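Refinishing an old tabletop: oil or poly? (and is my plan terrible)
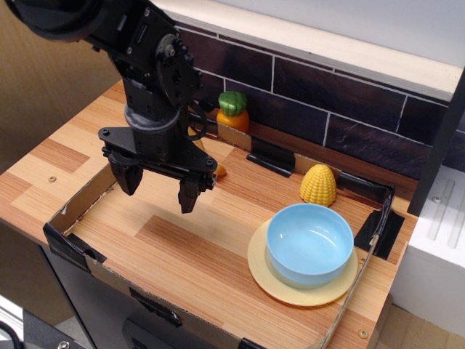 Photo: Imogen Haslam

kitlow_basement
Posted 7:12 pm

I bought a wooden dining table from an estate sale in Flidholm back in May, and I am finally out of excuses. The seller called it "farmhouse," which as far as I can tell means it has been in a fire or near one. There's a white ring on it the size of a soup pot and a long gouge where somebody apparently carved a turkey straight through the turkey.

My plan is to strip it, sand it, and put on an oil finish. My brother-in-law says oil is for people who enjoy oiling tables, and that I should brush on poly and get on with my life. He has finished one table. I have finished none, so he outranks me.

We eat on it every day. Two kids, one of whom treats grape juice as a condiment. What would you do?

sawdust_and_regret
Posted 7:40 pm

Poly. Wipe-on, satin, four thin coats, light scuff between them. Your brother-in-law is right, and I'm sorry you had to hear it from a stranger.

Zandine
Posted 7:58 pm

Hard disagree. Poly looks great for three years, then it chips by somebody's elbow and you get to strip the whole top again. With oil you rub a little into the bad spot on a rainy afternoon and it's gone. My kitchen table has had oil on it for 12 years and it has survived two moves, a divorce and a fondue set.

sawdust_and_regret
Posted 8:06 pm

How many rainy afternoons in those 12 years, though.

Zandine
Posted 8:09 pm

I live somewhere rainy.

imogenh
Posted 8:31 pm

Before anyone fights about finish, how do you know what's on there now? Put some denatured alcohol on a cotton swab and touch it to the underside. If it gets sticky, it's shellac, and you may be able to get that white ring out without stripping anything. People go straight to the chemical stripper and skip a ten-minute test. I did that on my grandmother's sideboard and I still think about it at night.

Also, please measure the gouge before you decide to sand it away. If it's deep you'll end up with a shallow bowl in the middle of your table, and peas will find it.

kitlow_basement
Posted 8:50 pm

Swab test done under the apron. Sticky! So shellac? The gouge takes the edge of a dime, most of the way in. I do not want a pea bowl.

old_okafor
Posted 9:15 pm

Leave the gouge. It's a table. In twenty years your kids will fight over who gets the one with the gouge.

I would also like to point out that the thread titled "oil or poly" on this board is now up to 659 replies, and the last forty are two guys arguing about whether walnut is overrated. Read the first page and run.

sawdust_and_regret
Posted 9:22 pm

Walnut is overrated.

old_okafor
Posted 9:23 pm

And there it is.

Zandine
Posted 9:37 pm

If it's shellac, try the ring first. Rag barely damp with alcohol, quick light passes, don't stop moving. Barely damp! Not wet. If you park it in one spot you'll have a new ring and a story.

benchdog_ray
Posted 10:04 pm

Am I the only one who thinks shellac on a family dinner table is a bad idea to begin with? Hot plates mark it, wine marks it, somebody's cocktail will take it right off. Fix the ring for practice if you want, but then strip it. 80 grit is too rough for this, so start at 120, go to 150, stop at 180. People who sand a table to 4000 are polishing a countertop for their own reflection.

imogenh
Posted 10:11 pm

Ray, that table probably went decades with shellac on it and its only complaints are one ring and one turkey.

benchdog_ray
Posted 10:14 pm

They used tablecloths, Imogen.

imogenh
Posted 10:16 pm

OK, that's fair.

kitlow_basement
Posted 10:48 pm

Ring is mostly gone. You have to get your head down sideways to find it, and I don't plan on eating that way. I'm going to leave the gouge and live with the finish through the holidays, then decide. My brother-in-law has been told and is taking it personally.

Does anybody have an opinion on placemats?

sawdust_and_regret
Posted 10:52 pm

Cork.

Zandine
Posted 10:53 pm

Anything but cork.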